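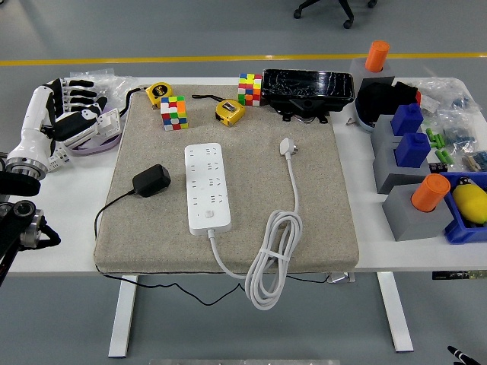

*Photograph: Rillano Picture Library*

# The case for a longer guarantee on small electrical goods

A household that buys a washing machine expects it to last. If the machine fails early, the owner will usually find the receipt, telephone the shop and insist on a repair. The same household will treat a failed power adapter, a kettle or a bedside lamp quite differently. It goes into a drawer, then into a bag, and in time into the bin. A replacement is bought the same week, often of the same make.

The Okine Institute for Household Policy believes that this habit has been encouraged by the way small goods are sold, and that it should now be challenged. We propose that every mains-powered item sold for use in the home, whatever its price, should carry a guarantee of at least four years, given by the maker and honoured by the seller.

At present the length of a guarantee is largely a matter of price. Costly goods come with long promises and cheap goods with short ones. Sellers defend this as common sense, and to a point we accept their case. A buyer who pays little cannot expect fine materials or a handsome finish. It does not follow that the item may stop working within a year. An extension lead has no motor, no pump and no screen. It has a modest task, and a buyer is entitled to expect it to be done for a long time.

During the winter ending last spring, the Institute asked households in the town of Biltia to keep a record of every small electrical item they threw away. The final list ran to 1,702 entries. Chargers and adapters made up the largest group, followed by lamps and leads. Many entries carried a short note in the owner's own words, and these deserve as much attention as the total. "Not worth taking back" appeared again and again. So did "no idea where we bought it". Only 18 of the items had been returned to a shop before they were discarded.

Those notes point to two faults in the present system. The first is that a claim costs the buyer more in time and bus fares than the item is worth. The second is that proof of purchase is treated as the buyer's burden alone. Thin paper receipts fade, and a family that moves house will lose most of the ones it has kept. A guarantee that depends on such a slip is a weak promise, however long it runs on paper.

We therefore attach a further condition to our proposal. The date of manufacture should be marked on the body of the item in plain figures, and the guarantee should run from that date, with a fixed allowance for time spent in the warehouse, unless the buyer can show a later date of sale. No receipt would be needed for an ordinary claim. Some makers already stamp a date code on their goods, but it is commonly written in a form that only the factory can read.

Two objections have been put to us by members of the trade. The first is that prices would rise. We think it likely that some would, and we do not wish to hide this. The increase would fall hardest on those who now buy the cheapest goods, and that is a serious matter. Yet these are the same households that replace such goods most often, and a lead bought twice is no bargain at either price. The Institute would support a gradual start, with adapters and leads brought in first and heating appliances later.

The second objection concerns misuse. A seller cannot tell, it is said, whether a cord has been pulled, trodden on or shut in a door. This is true of larger goods as well, and the trade has long managed to deal with it. Peltonen, a retailer with a long history in the district, has exchanged failed leads and adapters without question since last December. Its managers told us that dishonest claims had been few, and that customers who came in to exchange one thing frequently left with another.

There remains the question of what happens to returned goods. A guarantee that sends a working plug and a sound length of cable to landfill along with one broken switch would do only half its job. Makers should be required to take back what they replace and to publish, once a year, how much of it was repaired, how much was broken down for parts and how much was burned or buried. The Institute will set out the form such a report might take in its next paper, and invites comment from makers, shops and the public before it does so.

*Okine Institute for Household Policy, May 13, 2019*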